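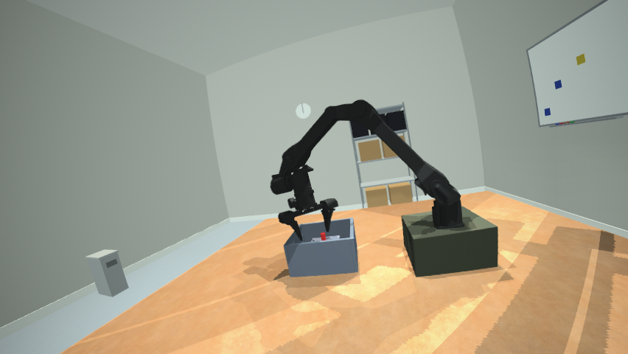
Rendering: robot arm over an open bin.

Home | Fiction | Archive | Subscribe

The Undel Commission convened at 8 in the morning to determine whether Sturent had unlawfully favored its own listings. Commissioner Lenuța Mocanu read the penalty into the record: 4,000 million crowns, payable in 30 days.

Counsel for Sturent requested a glass of water. By the time it was brought, the company's shares had risen.

"Does the respondent wish to make a statement?" the Commissioner asked.

"The respondent wishes to pay," said counsel, "and to inquire whether Cloltine is for sale."

The Commissioner directed the clerk to open a new file.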